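27 May 2025

I finally sorted through the cleaning stuff under the sink. I had 14 cloths in there and used maybe four of them. The rest went into the rag bag for the garage.

Dusters were harder. The flat ones push dust around on my shelves, so those are gone. I kept the shaggy kind, which gets between the slats of the blinds.

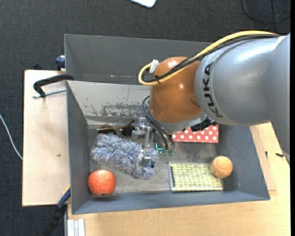 KUKA

Pale blue, white and darker blue hides the dirt pretty well. I still plan to wash mine again in September.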